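Subject: Re: [Radia owners] Condensation behind the lining, forward cabin
Date: 2020-06-02

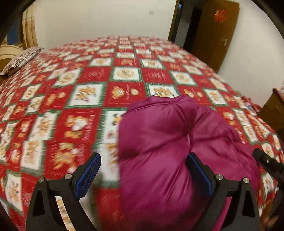

Bedding for the forward berth, magenta one.

Thanks for the replies so far. I have put the earlier message in below and answered it in pieces.

> You say the insulation is sprayed down to the bearers but the
> hull sides are still wet behind the lining at berth height. Is the
> foam continuous behind the frames, or only between them?

Only between them. The frames are angle, toe welded to the plate, and the previous fitter stopped the foam level with the inner edge. The face of each frame was left bare and the battens were screwed straight on to it. I took down two lining panels on the port side and the pattern is plain enough: water staining on the back of the ply at every frame, and clean ply in between. The foam itself is sound. I cut a plug out at the lowest point and the plate behind it still had its primer, with no rust.

> What thickness is the foam, and has anything been put behind
> the mattress?

Foam is 15 mm at the thinnest place I measured, which was just under the gunwale where it had been trimmed back to clear a cable run. It is thicker lower down. Nothing was put behind the mattress. The berth base is solid board and the mattress sits hard against the lining, so there is no air path at all on that side.

> I had the same trouble and cured it with a second layer over
> the frames. I used closed cell sheet, glued, with the battens
> moved inboard. You lose a bit of width. The other thing I would
> do is drill the berth base before spending any money.

I have drilled the base. 35 mm holes on a loose grid, edges sealed with varnish. I will leave it like that until September and look at it again when the nights get colder, as there is little to learn from it in summer. The mattress is now on slats above the board as well, which raises it enough to foul the locker door. The door will have to be trimmed.

On the second layer, I agree in principle. What I am less sure of is the fixing. If the new battens are screwed through the sheet into the old ones, the screws do not touch steel and there is no cold bridge. If they go through to the frame, every screw is a small cold spot and I am back where I started, although on a smaller scale. The old battens are softwood and some are black at the ends. I would sooner replace those before anything is hung from them.

The sheet I have been offered is from Rathnayake, 8 mm, self-adhesive on one face. The yard at Polel has half a roll left over from another job. Has anyone on the list used self-adhesive sheet on painted angle? My concern is the vertical faces. Contact adhesive is messier, but I know what it does after a few winters.

For the lining I had meant to reuse the old ply. Having seen the backs of the panels I will probably buy new for the port side and keep the starboard ones, which are better. Nivulwood can supply the same veneer but only in full sheets, and the offcuts would be large. If another Radia owner within reach is relining, I would gladly split a sheet.

> Also check the window drains. Ours were blocked and half of
> what we took for condensation was rain.

Checked with a jug of water. Port forward drained freely. Port aft did not, and I got a plug of old sealant out of it with a length of wire. That window is two frames aft of the worst staining, so I do not think it accounts for the berth, but it may explain the mark above the shelf. I have taped paper behind the opening to see whether it stays dry.

Remaining jobs on that side, in the order I intend to do them:

Cut out the black batten ends and scarf in new
Wire brush and prime the frame faces
Move the cable run clear of the foam and make good the thin part
Second layer of sheet over the frames
New battens, fixed to old battens only
Ply

Two questions, then. Self-adhesive or contact adhesive on the frame faces? And has anyone left a gap at the top of the lining, under the gunwale, to let air out? I can make 7 mm there without it showing.

Port side forward, Radia, steel hull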